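In Defense of the Plain Cup
Bart Bakker
7/27/25

The Doltwood office has resolved to review what it spends on refreshments, and members of staff have been invited to submit their views before the August meeting. I should like to speak for the disposable plastic cup, which the first draft of the review proposes to withdraw from every floor.

The case against it is familiar. Last year the building ordered 1,136 sleeves, and the greater part of that went into the trash after a single use. I do not dispute the figure. I do question the remedy, which is to issue each employee a ceramic mug and to trust that it will be washed. The Killine annex tried this for 38 working days. By the end, the sink on the second floor could not be used for its proper purpose, and visitors were being offered water in measuring jugs.

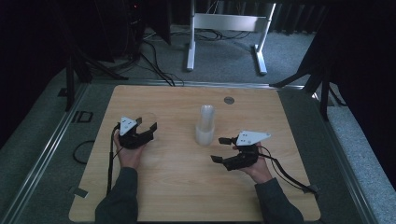
A stack of cups asks very little of a shared table. It occupies the space of one cup, it can be moved with one hand, and it tells a guest without any sign that a drink may be taken. Mugs spread. They collect beside keyboards and on windowsills, and in time they acquire owners who object when they are borrowed.

The Dierckx report recommends a middle course – sturdier cups, rinsed and stacked again at the end of the day – and I would support it for the 2 larger meeting rooms, where there is a sink within reach. It will not serve the ground floor, which may receive 200 visitors in a busy week. For those rooms the present arrangement should stand until the supplier's contract is next reviewed.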